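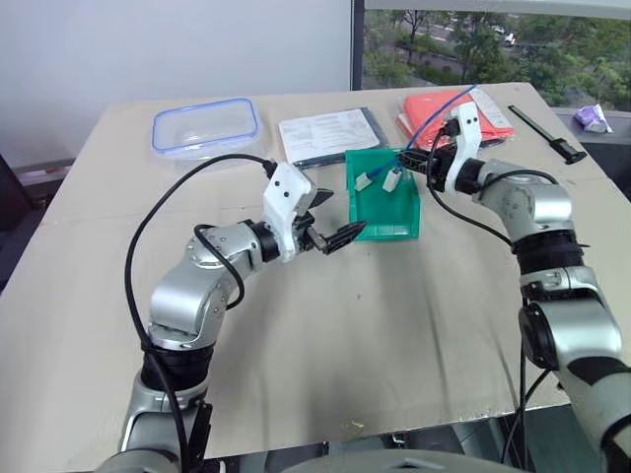 Grüne Schale auf dem Tisch, Karton als Unterlage

Filterrückspülung und Füllwasser: Hinweise zum Saisonbeginn

Mit der Wiederinbetriebnahme der Freibecken stellt sich in vielen Anlagen die Frage, wie oft und wie lange rückgespült werden soll. Der Serviceplan von Stasside sieht für Sandfilter in gewerblich genutzten Becken weiterhin feste Intervalle vor. Maßgeblich ist daneben der Differenzdruck zwischen Filterzulauf und Filterablauf. Wird der im Anlagenbuch hinterlegte Grenzwert vor Ablauf des Intervalls erreicht, ist sofort zu spülen.

Für Anlagen der Baureihe Castow gilt eine Spüldauer von 6 Minuten je Filter, gefolgt von 3 Minuten Erstfiltratableitung. Das Erstfiltrat darf nicht ins Becken gelangen. Bei Anlagen mit Handventilen ist die Umwälzpumpe vor jeder Umstellung abzuschalten; ein Umschalten unter Druck beschädigt die Dichtung des Mehrwegeventils. Diese Schäden fallen nicht unter die Gewährleistung.

Zur Beurteilung des Spülergebnisses dient das Schauglas. Bleibt das Wasser am Ende der Spüldauer trüb, wird der Vorgang wiederholt und im Betriebstagebuch vermerkt. Bleibt es auch nach der Wiederholung trüb, bitten wir um Rückmeldung an Zoltán Kovács. Häufige Ursachen sind verklebtes Filtermaterial, eine zu hohe Flockungsmitteldosierung oder eine zu geringe Spülgeschwindigkeit.

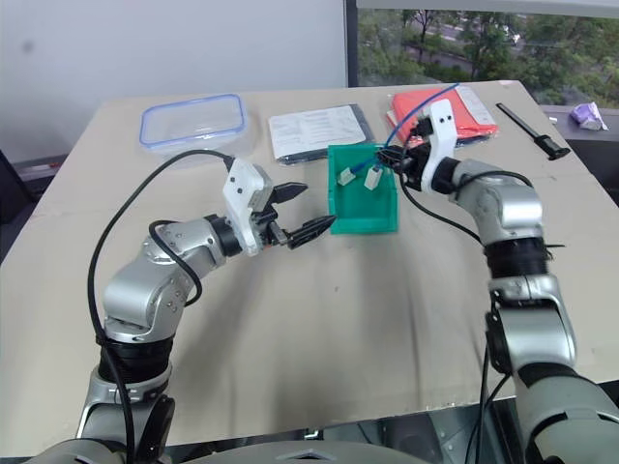
Tischfläche mit grünem Kunststoffbehälter

Füllwasser

Beim Nachspeisen nach der Rückspülung ist der Zählerstand vor und nach dem Vorgang abzulesen. Eine Rückspülung verbraucht bei der Castow-Anlage am Standort Wusby 2000 Liter je Filter. Deutlich höhere Werte weisen auf ein undichtes Spülventil oder eine falsch eingestellte Niveauregelung hin. Der Schwallwasserbehälter muss vor Beginn ausreichend gefüllt sein, andernfalls zieht die Pumpe Luft — der Trockenlaufschutz schaltet dann ab, und die Spülung ist unvollständig.

Nach dem Nachspeisen sind pH-Wert und freies Chlor von Hand zu messen. Die Messzelle zeigt unmittelbar nach größeren Frischwassermengen keine stabilen Werte an. Die Dosierung bleibt bis zum Abgleich auf Handbetrieb.

Termine und Zuständigkeiten

Die Schulung zur Ventilumstellung findet am 7. April in Wusby statt, Beginn 11 Uhr. Geleitet wird sie von Noemi Schumacher, den praktischen Teil an der Filteranlage übernimmt Máté Boros. Sicherheitsschuhe sind mitzubringen. Anmeldungen nimmt Ankica Gashi entgegen.

Das überarbeitete Formblatt für das Betriebstagebuch enthält nun eine eigene Spalte für den Differenzdruck nach der Spülung. Alte Formblätter können bis September aufgebraucht werden — der Wert ist in diesem Fall unter „Bemerkungen“ einzutragen.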